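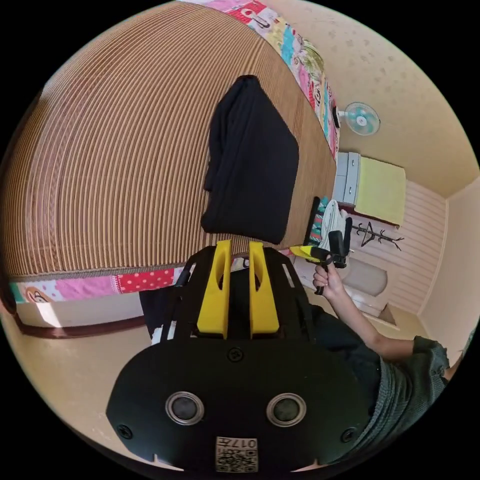
How to Line a Canvas Tote Bag

A lining hides the raw seams inside a tote and keeps pens and keys from working through the weave. These steps are for a flat tote with no zipper. Anyone who can sew a straight line on a home machine can do it in an evening.

What you need

One finished canvas tote
Cotton lining fabric, prewashed and ironed
Matching polyester thread
Pins or clips, chalk, a ruler
A size 14 needle

We use the Stokico plain cotton, shade 821, but any light, tightly woven cotton will work.

Step 1. Measure the bag

Lay the tote flat and measure the width and height on the outside. A bag 240 mm wide needs a lining panel 260 mm wide, which leaves 10 mm on each side for the seam. Add 30 mm to the height for the bottom seam and the top fold.

Step 2. Cut two panels

Mark the panels with chalk and cut on the straight grain. If you want a pocket, hem it and sew it to one panel now, 4 cm or more below the top fold.

Step 3. Sew the lining

Put the right sides together. Sew down one side, across the bottom and up the other side. Backstitch at both ends. Clip the bottom corners - stay clear of the stitching.

Step 4. Fold and press the top

Fold the top edge 20 mm toward the wrong side and press it flat.

Step 5. Put the lining in

Leave the tote right side out and the lining wrong side out. Push the lining down into the bag and match the side seams. Pin around the opening, with the lining just below the canvas edge.

Step 6. Stitch the opening

Sew slowly around the top, 3 mm from the lining fold. Where the handles are stitched on, turn the wheel by hand if the machine struggles. Trim the threads and press the top edge once more.

Posted by Flirkbridge, 5 May 2018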